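AUT 214 Service Robotics Lab
Handout 7: Setup and care of the bottle pick cell
Prepared by Eduard Kuruc. Bench procedures checked by Mitali Weerasinghe.
Revised June 3, 2019

Read sections 1 to 4 before the lab session. Section 6 is the worksheet you hand in.

1. Scope

The cell at Hundthorpe picks empty drink bottles off the floor and drops them into a lined bin. It has one arm, one two-finger gripper with foam pads, and one small camera at the wrist. This handout covers the gripper pads, the wrist camera and the bin station. Arm calibration was covered in Handout 5 and is not repeated. The Dremalska controller is treated as a closed unit; do not open its cabinet.

2. Before power-on

Check that the emergency stop is pressed in and that the key is in position 0. Walk the cable from the arm base to the controller and look for kinks at the two clamps. The gripper cable should have slack at the wrist when the last joint is at either end of its travel. If it goes tight at one end, re-route it before anything else is done.

Wipe the camera window with a dry lint-free cloth. No solvent. A smear on the window shows up as a pale haze near lamps and is often mistaken for a lighting fault.

3. Gripper pads

Each finger carries a foam block on a rigid backing plate. The foam gives enough to hold a thin-walled bottle without crushing it, and it wears. Pads are changed in pairs, even when only one is damaged.

To change a pair:

Jog the arm to the service pose (program slot 3).
Open the gripper fully, then press the emergency stop.
Remove the screws from the rear of the backing plate. Keep left and right sets apart.
Lift the plate off with the foam attached. Do not pull on the foam itself.
Fit the new plate with the notched end of the foam toward the fingertip.
Tighten by hand until the plate stops moving, then a quarter turn more.
Release the stop, close the gripper slowly and check that the pads meet along their full length.

A gap at the tips with contact at the base means a plate is not seated. A gap at the base is usually an old adhesive lump behind the foam. Scrape it off and refit.

After a pad change the zero width must be taught again. Close the gripper on nothing, wait for the force reading to settle, and store the value under PAD_ZERO. Skipping this gives a grip that is too weak on small bottles and too strong on large ones, and the error looks random in the log.

Log the cycle count at each change. The last pair on this cell was replaced at 2,845 cycles with visible tearing on the inner edge. Inspect at every 100 cycles during lab weeks.

4. Wrist camera and bin station

The camera looks down past the fingers. Both pads should appear in the lower corners of the view with clear space between them. If one pad takes up much more of the picture than the other, the bracket has turned. Loosen the bracket, center the view and tighten again with the gripper open to 125 mm, the setting used for all reference views.

The bin stands on the floor beside the wall. The liner goes over the rim and hangs down on the outside. Fold it over evenly and press it down by hand. Film that stands away from the bin moves in the draft from the door, and the bottle detector will report it as a target.

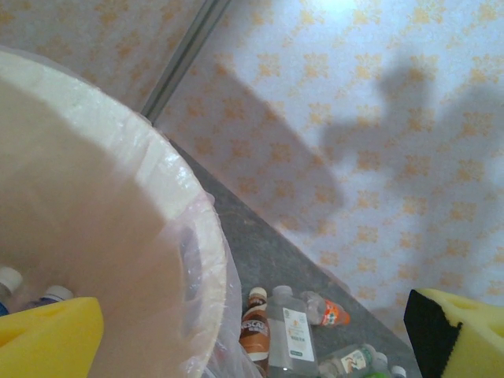

Fig. 7.1. Wrist camera view at the bin station, bottles on the floor next to the lined bin. Note the arm shadows on the wall.

Three features of the station affect detection and should be looked for in any view taken there.

First, clear plastic. The bag on the bin and the clear bottles reflect light in much the same way. In Fig. 7.1 the Nescafé bottle stands right against the hanging bag. Its brown label gives the detector a firm edge to work with. A clear bottle without a label in the same spot would be a poor target. When the detector returns a box that covers both bag and bottle, reject it and take a second view from farther along the wall.

Second, shadows. The arm throws soft gray shadows on the wallpaper, and the orange pattern stays visible through them. The mask file for the station blanks out everything above the line where the wall meets the floor. Check the mask each time the bin or the arm base is moved. A mask that has slipped downward hides bottles close to the wall, such as the one with the orange label in the figure.

Third, the floor. The gray surface is speckled, so a low contrast threshold produces false hits. Leave the threshold at the stored value. Changes made in the January sessions to pick up clear caps were reversed for this reason.

5. Common faults

Gripper closes short of the bottle. Re-teach PAD_ZERO. If the fault returns within one session, check the plate screws.

Bottle slips on lift. Inspect the foam for glazing. A glazed pad is shiny and hard at the contact area. Replace the pair.

Arm stops above the rim with a force alarm. The drop height is stored relative to the bin rim, and the bin has been swapped or is standing on something. Re-teach point BIN_TOP with the liner fitted.

Liner comes up with the fingers. The approach path crosses the rim too low, or the gripper opens while still in contact with the film. Add clearance to BIN_TOP first and retest before editing the path.

Picture freezes but the arm still moves. Stop the arm. Reseat the camera plug at the Lindeck junction box and restart the vision process only. The controller does not need a restart.

6. Worksheet

Work in pairs. One person holds the enabling switch at all times.

a) Change the pad pair and record the gripper reading before and after teaching PAD_ZERO.
b) Fit a new liner and save a reference view. Mark the floor line and the outer edge of the liner on the printout.
c) Place one labeled and one clear bottle at the same floor mark in turn. Record the detector score for each with the bottle touching the liner and again with it moved clear.
d) Turn the room lamp to its second position, repeat step c, and state whether the mask had to be changed.

Hand in the printout with the log sheet attached. Scores without the matching view number will not be marked.

Reading: Kolář course notes, chapter on compliant fingers, through the section on pad wear.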